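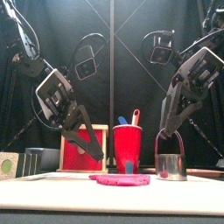
How many demonstrations should our team record before we train the first model for a two-arm task?

Ghada Rizk
Posted 11 Mar 2023 in Student Projects

We are a team of three students in the robotics course at Tratstead, and our project is a tidying task with two arms. One person moves both arms by remote control, and the computer saves the joint positions and the camera video. Until now we have 178 good recordings. My teammate wants to stop and train. I want to continue, as we can use the lab only until the end of July and I am afraid to discover too late that we have not enough. Our teacher says this decision is ours to make.

2 answers

Liviu Lungu

Train now with the recordings you have, and look at where the arms fail before you record more. The first model will probably be weak, but it will show you which part of the task needs more examples. Last year our team waited until we had 993 recordings, and only then we found that in most of them the objects were standing in almost the same positions. The model learned these positions very well. When we moved one object by the width of a hand, the arm closed its fingers in the air. We had to record a large part again, and we lost a month.

My advice is to put some recordings aside, maybe 11 of them, and never use them for training. Check the model's predictions on those first. It is not a full test, but it is quick and it will catch big mistakes, for example if the left and right arms are exchanged in your data file (this happened to us also).

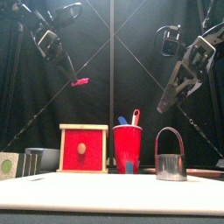
Then do the real test on the table. Write down the start positions before you begin, and use the same list each time you train a new model. If you choose the positions after you see how the robot is doing, you will choose the easy ones without wanting it.

One more thing about the operator. Try to have the same person record in one session, or at least agree on which arm moves first. When one student starts with the left arm and another with the right, the model sees two different answers to the same situation and it can hesitate in the middle.

Ngaio Rakena

more data is always better, just keep recording. also check your camera cables

Comment by Ghada Rizk

Thank you both. Liviu, do you mean that the order of the arms must be the same for the whole project, or only inside one session? We have two operators and I know that they do it differently.

Comment by Liviu Lungu

For the whole project, if you can. If the old recordings are mixed, sort them by operator and train first with the bigger group. You can add the others later and compare on the same list of positions.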